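Kitchen Corner: The Cup Rack

Many of you wrote to me after the January issue, where I complained about the cupboard over the sink in our shared kitchen at Stellthorpe. The cups stood there in stacks, one inside the other, and each morning somebody had to lift three of them to reach the fourth. So this time I write about racks, and about the light blue cup in particular, because it is the one I am asked about most.

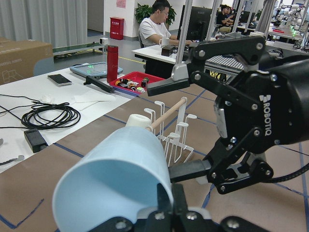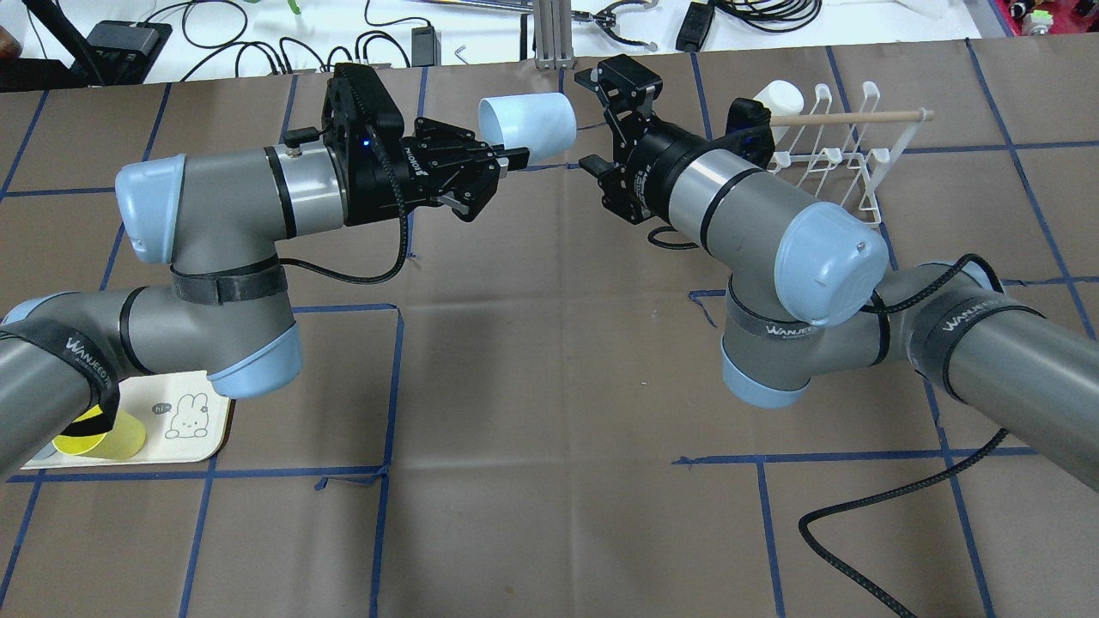 The white rack with the dowel on top, and the light blue cup.

A white rack is good for a light kitchen, but it shows every tea stain. I wipe mine with baking soda on a damp cloth on Saturday, and I leave it to dry before any cup goes back. If you have hard water, as we have in Hammont and all the villages up the hill, please do it more often than I do.

About the dowel I must say more. A piece of light wood laid over the top of a rack gives you a place for a dish towel, or for the small things with a loop. It costs very little. Mine was cut from a longer piece which I bought for another job, and I sanded the two ends so they don't catch the towel. I didn't put oil or varnish on it. Wood that is near wet cups should be able to dry, and when it becomes gray I will simply cut a new one.

Nazareno Serra doesn't agree with me on this, and he asked that I print his opinion in full. He writes that plain wood over a rack is a mistake in any kitchen where people wash cups all day, that his own went dark in 2 winters, and that he now uses a metal rod from the hardware counter at Worku and has had no trouble with it. He adds that a cup should always dry with its mouth down, and that people who leave it the other way will find a ring of water inside the next morning. On the second point I agree with him completely. On the first one I keep my wood, but I promise to report again when it has seen more dishwater.

For those who want to measure before buying: take the height of your tallest cup, add the width of your hand, and compare with the shelf above. I forgot the hand. My first rack went in very nicely and then I could not lift any cup out of it, so it lives now in the garage with paintbrushes on it.

Cosimo Caruso has 7 odd saucers without cups, all white, and gives them away to anyone who can use them. Please call him on extension 162, in the evening.

Next time I will write about lids, and how we store them in the Witeck kitchen. If you have a good method for lids, leave me a note in the box by the mail shelf.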